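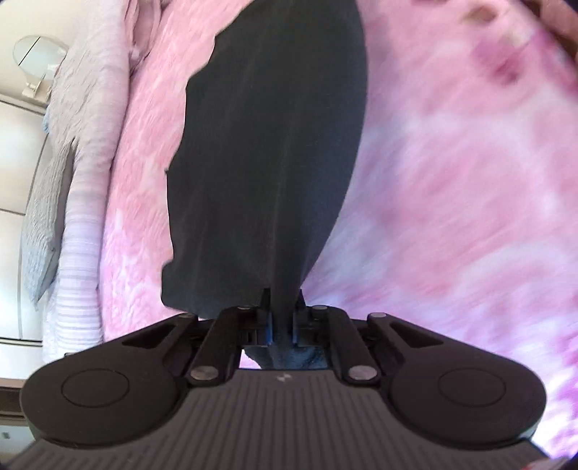
Do dark clothes go in the same bag as the blankets?
Dark fabric goes in its own bag, tied, with a D on the tag. Blankets go in the wide crates by the window.

Minutes - Textile Sorting Group, October meeting
Back room, Fletine Hall. Started 6.40pm, seven present, two apologies.

1. Last minutes
Agreed. One correction: the shelf brackets were paid for out of the petty cash, not the winter fund.

2. Intake
183 bags since the September meeting. Mostly bedding and jumpers. Still too many single socks. Bags left outside the side door overnight again, one split. Sign to be redone in bigger letters and moved down to eye level.
Query whether we weigh everything or just what goes on to Danladi. Just what goes on to Danladi, for now.

3. Darks and lights
Long discussion. Several pale blankets came back from the wash with grey patches last month. Two views: (a) dye from dark cotton put in the same load, (b) the machine at the launderette not being rinsed out after the person before. Couldn't settle it. Agreed anyway:
- darks out first, before anything is folded
- navy, black and charcoal all count as dark, no more arguing over which is which under that strip light
- fluffy blankets never washed with anything that isn't also a fluffy blanket
- pink and purple ones can go with white if washed cold
Somebody asked about dark things with a pale lining. Put with darks. Somebody else not happy with this, noted.

4. Fluffy blankets
They shed. Dark clothes put down on top of them pick up every bit and then need going over with the roller, which takes longer than the sorting did. Suggestion that we keep a plain sheet to spread over the table first. Agreed, there are old flat sheets in the rag crate, use one of those.
Also please shake blankets outside and not in the corridoor. The playgroup has mentioned it twice.
Vacuum packing - tried on four, they took days to fluff back up and one family said theirs smelt of plastic. Stop doing it.

5. Odd pieces and offcuts
Pieces with no obvious use (torn panels, half a lining, things without a hem) are filling the end crate. Anything bigger than a pillowcase to be kept for the patchwork table, the rest to rag. Hold it up before deciding, a lot of it looks like scrap when it's bunched up and is a perfectly good sleeve or skirt panel.
Patchwork table want darks especially, for borders. They'll take up to two crates a month.

6. Washing costs
Launderette going up in November. Currently 93 pounds a month. Lurnov have quoted 600 for a reconditioned washer, delivery extra, no plumbing. Hall would have to agree to the waste pipe. Balance in the account is 3,480 so it can be done but leaves less for the winter than last year. Vote put off till we have the plumbing price in writing.
Point made that a machine of our own means someone has to be here to empty it. Quite a few of us can do mornings, evenings thin.

7. Tretomska collection
Van coming at 10am, second week of the month as usual. Wants bags tied, tagged and by the door, not on the stage. Heaviest at the bottom please, last time the blankets were underneath and the coats on top and it all went over on the ramp.
Tags: D for dark, L for light, B for blankets, R for rag. No tag, it doesnt go on the van.

8. Any other business
- Roller refills nearly gone, buy six
- Lost: good scissors, orange handles
- Strip light over the far table still flickering, hall has been told
- Kettle descaled - thanks
- Children's dressing gowns wanted, all sizes, put aside if seen

Actions
New sign for side door
Plumbing price, in writing, before next meeting
Old sheet for table
Ask launderette whether they can run an empty rinse first
More tags, the thick sort

Next meeting in November, same room, 6.30 start so we finish before choir. Closed 8.05pm.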